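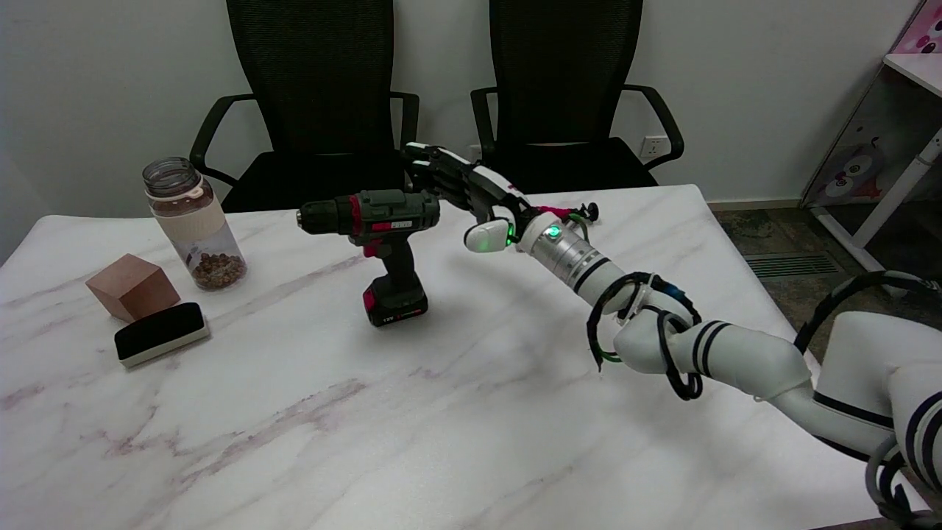 **[bench-safety] Draft 7, section 3: tools within reach of the arm**

July 2018

Replying to the list as well, as the Norer people asked for comments in the open.

> Section 3 now requires that any powered hand tool placed in the workspace be "in a safe state" before the arm is enabled. The Hillden group logged 182 sessions under the June wording with no incident, so we think this can go forward as it stands. Objections within 10 days, please.

I have an objection, I'm afraid.

"In a safe state" doesn't mean anything I could check. Take a cordless drill standing on its battery, with the hand open beside it and the fingertips near the top of the housing. Is that safe? Battery fitted, by the look of it, and a trigger on the side of the grip that fingers are meant to find. Someone at Stirnell would say yes, it isn't running. I would say no. The draft lets us both sign the form.

As for the 182 sessions – how many had a powered tool on the table at all? I asked this in June and got a table of 17 columns, none of which answered it. If most of them were jars and blocks, they tell us about jars and blocks.

What I'd accept in place of 3.2:

- Battery out, or the trigger locked, unless the task needs the tool to run.
- No bit in the chuck while the hand is learning to approach or grasp.
- Loose cable on the arm tied back so that it can't sweep the table at full reach.
- Chairs behind the table left unoccupied while the arm is enabled.

The last one was in the Sandoval rules and got dropped somewhere around draft 4. I never saw a reason given. A 12V drill is a small drill, and I know somebody will write back to say so, but the draft doesn't mention voltage either and the same clause would cover an angle grinder.

Until 3.2 says something a person can tick or not tick, please put me down as against.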